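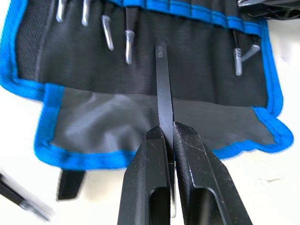

Edição 806, página 8

Comprei o kit de precisão da Flendier porque perdi a paciência com a minha gaveta. Quem conserta coisa miúda em casa conhece a cena: a ponta boa entorta porque ficou embaixo do alicate, a outra some, e na hora de pescar um parafuso de óculos a gente acaba usando a pinça de sobrancelha. Chega, né! Paguei R$ 343 na loja virtual da Plendale, frete incluso, e uso o conjunto desde junho em relógio, controle remoto, colar embolado e um rádio do Mohandas Warrier que ainda não desistiu de mim.

Começo pelo estojo, que foi o que me ganhou. É daqueles de enrolar, tecido preto com viés azul bem vivo em toda a borda, e uma faixa azul costurada que vai formando as casinhas onde cada ferramenta se encaixa. Eu esperava um troço mole e veio um tecido encorpado, com trama fininha, que fica aberto na mesa sem querer se fechar sozinho. A costura está firme até hoje. Num cantinho do viés soltou um fio, queimei com isqueiro e segui a vida.

As ferramentas são pretas, finas, leves, e as mais chatinhas têm o código impresso em branco (a minha preferida é a ESD-12, de ponta reta e quadrada). O código é miúdo e fica de lado, então quem usa óculos de perto vai virar a peça umas vezes na mão antes de ler. Acabei decorando pela posição no estojo. O problema é que a Malathi Amin, que divide a bancada comigo, guarda tudo na ordem dela.

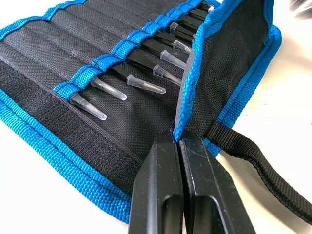

As ferramentas no estojo, com as capinhas nas pontas

Agora, as capinhas. Gostei delas muito mais do que imaginava! São de plástico translúcido, meio fosco, e protegem a ponta de verdade: deixei o rolo cair do banco do carro e não entortou nada. Só que são soltas, não têm cordãozinho nem nada, e rolam pra longe com uma facilidade irritante. Já perdi 2. Escrevi pra Plendale perguntando se vendem avulsas e o Nicanor Barroso, do atendimento, respondeu no mesmo dia que não vendem, mas que ia anotar o pedido. Estou esperando. Enquanto isso usei um pedacinho de tubo de aquário, que serve direitinho (dica do Vignesh Joseph, obrigada!).

Na mão, o conjunto é bem decente. A pegada é confortável, a mola das pinças cansa pouco, e dá pra segurar um parafusinho sem ele sair voando. Pra peça redonda e lisa eu ainda prefiro a minha Kudbridge velha, que morde melhor. Também achei que a superfície preta marca fácil, qualquer dedo engordurado aparece, e no meu caso sempre tem dedo engordurado porque eu lancho na bancada.
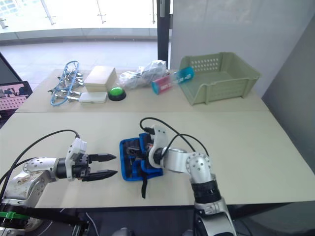

A mesa de trabalho. Foto: Iulian Radu

Falando em mesa, uma recomendação: use o rolo numa superfície clara. Na minha antiga, de tampo escuro, ferramenta preta simplesmente desaparecia, e eu ficava tateando feito boba. Num tampo bege ou branco você acha tudo de primeira, parafuso caído inclusive. E reserve espaço, viu? Aberto, com a aba levantada, o estojo ocupa bem mais lugar do que parece na página da loja.
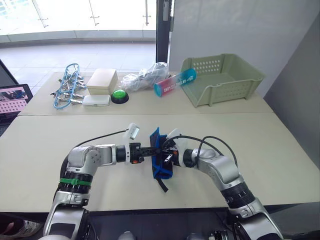

Lavar o estojo foi a minha grande dúvida, e a etiqueta não ajuda em nada. Tirei tudo de dentro, passei escova com sabão neutro e enxaguei rapidinho. Pra secar, o melhor que encontrei é um varalzinho de prendedores, como aquele azul que está deitado na ponta esquerda da mesa de trás: prendo pelo viés, deixo na sombra, e no dia seguinte o tecido está pronto pra enrolar de novo. Não botei na máquina e não tenho coragem. Se alguém botou, me conta.

Comparei também com o kit da Murthy, que uma leitora emprestou por uma semana. O Murthy vem em caixinha rígida, melhor pra quem joga tudo na mochila, mas as divisórias são de espuma e a espuma esfarela. Entre os dois eu fico com o Flendier, pelo estojo e pela ESD-12.

Nota: 8 de 10. Perde um ponto pelas capinhas fujonas e outro pela letra miúda. Se o preço baixar numa promoção, compra sem medo, e já deixa um tubo de aquário separado.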